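Pivell Singing Contest Set by Trarent

Bring the talent show from television to your living room. The set has a wireless microphone, a small speaker and 58 backing tracks, and it is suitable for 6 singers in one evening.
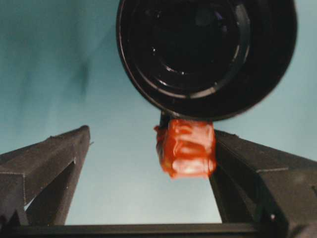
The speaker works 10 hours on one charge. Echo and volume are changed with two knobs on the front – no phone is needed.
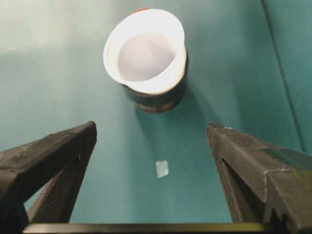 Scoring is done by the jury on the cards included in the box. If your guests also want to vote, any cup will do for collecting, for example a dark one with a white paper liner, and a small translucent chip can be one vote. Cup and chips are not included.

Item number: 632
Color: black
Next delivery: May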